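Against the Good Tablecloth

My grandmother owned a damask tablecloth that lived in a drawer between two sheets of tissue paper. It came out for funerals and for one visit from a bishop, who spilled gravy on it. After that it came out for nothing. When she died it passed to my mother, who moved it to a different drawer, and seven years ago it passed to me, at which point I finally got a good look at it. It was beige. I had been afraid of this object for most of my childhood.

I bring it up because I've just spent a September weekend reading home magazines in a dentist's waiting room and then, having developed a taste for it, at my own kitchen counter. The magazines agree that tables should be bare. A table is "a statement." You are supposed to buy the slab of walnut, oil it, and let it speak. One spread featured a dining table at $1,196, described as an entry-level piece, on which somebody had placed a single pear. I don't know what the family in that house eats. Possibly they share the pear.

My position is that a table should have a cloth on it, that the cloth should be cheap and preferably silly, and that it should stay on all year. I hold this position more firmly than I hold most of my views on government.

Consider what a bare table asks of you. It asks for coasters. It asks for trivets, and felt dots on the bottom of the lamp, and a small speech to guests about water rings. My friend Shireen Ngubane bought one of these tables, a Cabral, on a payment plan, and for the first year she fed us standing up. She has since covered it with a vinyl pad, then a second pad, then a blanket, and the Cabral is now the best-protected piece of lumber in the county. Nobody has seen the grain since the housewarming. She could have had the same experience with a door on two sawhorses and kept the $400 deposit.

The cloth asks for nothing. You put the hot mug down. You write a check on it and the pen goes through. If it gets bad enough you take it off and wash it, and if it comes out of the wash worse, you own a drop cloth.

I will concede the argument about lint. I will also concede that a cloth can be pulled off by a toddler with everything on it, though I'd point out that a toddler can do a great deal of damage to walnut too, with a fork, and walnut doesn't go in the machine.

The harder objection is taste, and this is where people who are otherwise on my side lose their nerve. They'll allow a cloth as long as it's linen, in a color named after weather. Prusell sells one called Fog. I have touched Fog. It's very nice and it wrinkles when you look at it, so you end up ironing a thing whose job is to have soup fall on it. At that point you may as well dig out the damask and phone the bishop.

No, what you want is a print, and a loud one. A busy print hides crumbs, and it hides the turmeric from last winter, and it gives people something to look at while your uncle explains his knee. Ours has cats on it. They are navy and gray and filled with checks and dots and flowers, as cats are not, and there's lace down the sides, because whoever designed it knew that once you have committed to cartoon cats there is no further dignity to protect. I've had grown adults with mortgages sit down at it and choose a favorite. Three of them have asked where to buy one.

It does something for the food as well. Fruit on a bare walnut slab looks like it's waiting to be painted by someone Dutch. You don't take a piece, any more than you'd take a piece off the wall. Put the same oranges on top of a lot of cats, right on the cloth, and they go back to being oranges. People pick one up while they're talking. They leave the peel. I'd bet we get through more fruit than the magazine families do, and I credit the tablecloth entirely.

The same goes for the good dishes, which I've also stopped saving. I have a big green glass plate with a scalloped edge that I was keeping for company until I noticed that company mostly eats off whatever's nearest. It lives on the table now. The cats show through the bottom.

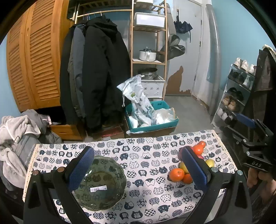
As for the damask, I did try to put it into service once, over a birthday lunch, and everyone ate with their elbows tucked in like people on a plane. I could hear my mother not saying anything. It's back in its drawer, in fresh tissue, and my niece has been told that it will be hers.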